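Druvura
25 Sep 2019

gripper thread, as promised. comparing two sets of fingers, the Prakis and the Kakakhel, and I have strong feelings. going to be messy, typing between runs

the task is dumb on purpose. one plastic water bottle, one red tray. pick the bottle up wherever it is, put it in the tray, let go. pick it out of the tray, put it on the cloth, let go. again. again

why a water bottle - it squishes, it's see-through, it's slick, it rolls. everything a gripper hates in one cheap object. blocks tell you nothing, every gripper on earth can hold a block

setup is the same as it was in February. one table, one cloth, one bottle, same controller for everything. only the fingers and the force limit change. if I change more than that I can't tell what I'm looking at

53 tries per set. wanted more but a finger swap plus recalibrating eats the whole morning

first thing I learned: grab height matters way more than finger brand. go for the middle and the wall caves, the label slides, bottle leans over. go up near the cap where it's stiffer and you can get away with a lot 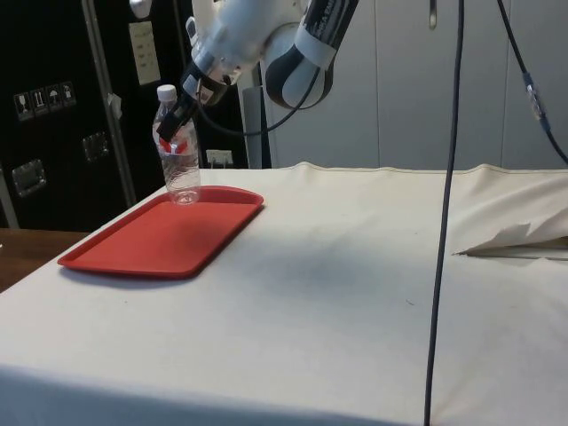

Black fingers up high, just under the cap. Bottle standing at the back corner of the tray.

see the tilt. I come in at an angle so the wrist cable has somewhere to go. straight down it loops under the wrist and tugs, and then your force numbers are garbage. lost most of a day to that last time, kept blaming the fingers

cable routing is half this job btw. should be its own thread. won't be

ok force. the Kakakhel controller takes a grip setting in steps, no real units, which drives me nuts. 5 is the lowest one that holds a bottle near the cap. 16 crushes it. everything intresting happens in between

people keep asking if I tried closing slower. yes. slower helps on the standing bottle, does nothing for the lying one. the lying one doesn't care how slow you are, it cares if you're centered

600 ms pause after the fingers close, before the lift. went in as a hack and it's staying. without it the arm starts up while the plastic is still giving and you get a little slip every time

now the hard half. bottle on its side
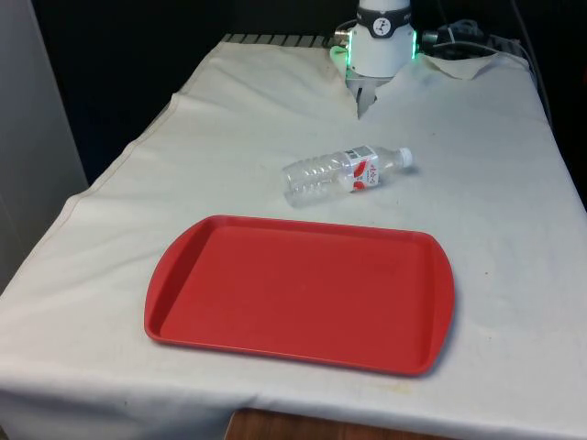 Sideways bottle on the cloth behind the tray, silver fingers pointing down at the back of the table.

things that go wrong with a lying bottle, in the order they annoy me: one finger touches first and rolls it away. fingers land on the ridges and it twists. fingers push down into the cloth and drag a wrinkle along with them

the cloth one is partly on me. keep pulling it flat, it keeps creeping. but I kinda want it in there. a bare table is too easy and no real table looks like a test table

also vision. clear plastic on off-white cloth is rotten for a depth camera. the body comes back full of holes. what saves me is the label, red on white, so I find that first and guess the rest from the bottle length. cap gives me which way the neck points, when I can get it

which means a bottle with no label = I've got nothing. tried peeling one. lasted four tries and put the label bottle back

somebody asked about suction. no. ridges. tried it once, hissed at me, done

so, ranking, for THIS bottle only pls don't quote me on mugs:

standing bottle: Prakis, easily. forgiving, doesn't mind a sloppy angle, lets go clean

lying bottle: Kakakhel by a bit. gets under the curve better. but it's fussy about centering and when it misses it shoves the bottle a good way off

release into the tray: tie. the rim is the problem for both. come in low and you clip it, come in high and the bottle bounces and rolls. still tuning the drop height, no magic number yet

if I had to bolt one on and leave it for a month, Prakis. the misses are gentler. a bottle that got nudged can be tried again, one that got shoved to the far end of the table means me walking over

cost, since it'll come up: not telling, the quotes were weird and one of them was for last year's version

logs go up in the Torthorpe folder when I've cleaned them. half the runs are named test_final_2 so give me a bit

next up is the same bottle, filled. weight helps the standing grab I think, and makes the lying one worse. want to see how high the grip setting has to go before the cap starts leaking. towels are ready

replies open, esp if you've got a trick for finding clear stuff without a label. I'll read them once teh next batch is going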